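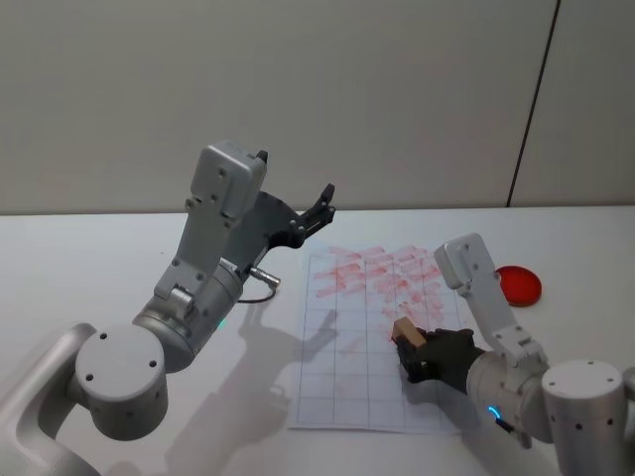 N. Fawzy

Paper and Flat Work
Handout 3: One sheet, one table
For the session of Thursday, February 8, 2024

Bring: ten sheets of ordinary copy paper, one sheet of anything heavier, a pencil, a metal ruler, a bone folder if you own one. If you don't own one, don't buy one yet. See section 5.

1. What this session covers

Most books on paper work skip the part where a flat sheet lies on a flat table, and go straight to the fold. I think that is a mistake, and the work handed in last October supports me. Nearly all of the bad folds I marked had gone wrong before the folding started. The sheet was out of square, or the grain ran the wrong way, or the table was giving the maker bad information about where the edges were.

You'll also hear many confident statements about paper, some of them from teachers. I have tried to mark below which ones I believe, which ones I doubt and which ones I simply haven't tested. Please treat my own statements the same way.

2. The table

The usual advice is to work on a dark mat so that a white sheet stands out. I used to repeat this. I now have doubts. A dark mat shows you the outline of the sheet very well and everything inside the outline rather badly, as the bright paper looks flat and even against all that darkness. Small dents and the start of a curl are easy to miss.

A white tabletop has the opposite trouble. The edge of a pale sheet can be hard to find, and people line up one layer against another by guesswork. What you get in return is shadow. On a white top even a weak shadow shows, like the soft grey one lying on the table below and to the left of the sheet at the head of this handout. A lifted corner throws a small shadow of its own. Learn to look for it and you'll find curl that your fingertips would have missed.

The Vamengate work mats in the supply cupboard are green on one side and a light gray on the other. The leaflet claims the green is "restful." I have no idea how one would check that. Use whichever side lets you see what you are doing.

Two things about tables I do believe:
Wipe the top before you start, including when it looks clean. Grit under a sheet prints through when you press a crease.
Keep the ruler, the knife and your coffee off the part where the sheet will turn. A letter sheet being rotated needs a good deal more room than a letter sheet lying still.

3. The light

Soft light from overhead is comfortable and hides faults. Low light from one side is tiring and shows them. I would work under the first and inspect under the second. A desk lamp set almost level with the table is enough.

Watch out for the shadow of whatever is reaching over the sheet. If it falls across the edge you are trying to line up, you'll line up with the edge of the shadow, and you'll do it with complete confidence. Turn the sheet a quarter turn, or move the lamp. Some manuals give a rule for this (lamp on the left for right-handers). It works for writing. For folding, where the reach changes with every step, I don't find that it holds.

4. Grain

Machine-made paper has a grain. The fibers tend to line up in the direction the web traveled, and the sheet bends and folds more easily along that direction than across it. This much is well established and you can feel it.

How to find it, in order of how far I trust each test:

Wet strip test. Cut two narrow strips of the same size, one from each direction, and dampen them. Hold both by one end. The one that droops more was cut across the grain. Reliable, but it costs you a sheet.

Bend test. Roll the sheet over on itself without creasing and press lightly, then try the other direction. The softer bend runs parallel to the grain. Good on heavier stock. On copy paper I think many people feel what they were hoping to feel.

Tear test. The tear running with the grain goes straighter. True on the whole, though a nervous tear wanders in either direction.

Reading the label. Some labels print the grain direction, many don't, and sheets cut down by a shop may have been turned along the way. Test one.

In the fall we ran the bend test blind on copy paper, with the sheets cut square so that their shape gave nothing away. Out of 281 tries, people named the right direction a little more often than a coin would have. That isn't much of a result for a test that every manual recommends, and it's also only one room on one afternoon. We'll repeat it with the heavier sheet you bring.

5. Tools

You can fold perfectly well with a fingernail, the back of a spoon or the side of a clean pen cap. The bone folder is nicer on long creases and leaves less shine if you put scrap paper between tool and sheet. That is the whole case for it.

The Derklow folder sold in the campus shop is a plain plastic one. I can find no difference between its creases and those from a spoon, and I have looked.

As for paper, the course uses Sestari copy stock because it comes in cartons of 2000 and we get through it quickly. Don't read anything into the choice. The words "premium" and "archival" on a wrapper are worth very little unless the wrapper also says what was measured.

6. Squareness

Don't assume the sheet is square at the corners. Cut paper is usually very good, but the top and bottom sheets of a pack take knocks, and anything trimmed by hand is suspect.

Check it as follows. Bring one short edge over to the other and hold them level, without creasing. Look at the two long edges. If they lie over each other all the way, the sheet is close enough for this course. If one side creeps out, flip the sheet over and do it again before blaming the paper. When the creep changes sides as well, the fault was in the sheet. When it stays on the same side as before, it's probably in how you hold things.

I can't say how small an error this will show. Less than the thickness of a pencil line, on a good day.

7. The fold itself

Lay the sheet so that the moving edge travels away from you. Most handouts say toward you. Try both and keep the one that gives you better corners. I prefer away, for no reason that I could defend in front of a class.

Match the corners first, hold them down, then let the curve of the paper settle. Press at the middle of the fold and work outward to each end. Pressing from one end to the other pushes a small error along ahead of your finger until it comes out at the far corner as a wrinkle.

Sharpen the crease only after you have looked at it. A soft crease can be moved a little. A hard one is there for good, whatever you've read about ironing.

On the claim that no sheet can be folded in half more than seven times: it's false as stated. Long, thin paper has been taken well past seven. With a letter sheet on a table you'll probably give up at six or seven, and by then the last fold is more of a bend.

8. In class

Fold five sheets in half on the white top and five on a dark mat, same lamp, same height. Write the surface on the inside in pencil, where it can't be seen. Shuffle them and pass them to the person beside you, who sorts them from best to worst without opening them.

I expect the surface to matter less than section 2 suggests. If so, I'll rewrite section 2.

9. For next time

Read the chapter on scoring in the course pack, up to the part about double scores. The author states that scoring should "always" be done on the inside of the fold. Find one kind of paper in your house for which you think this is wrong, and bring it along with the failed attempts. Leave them unflattened.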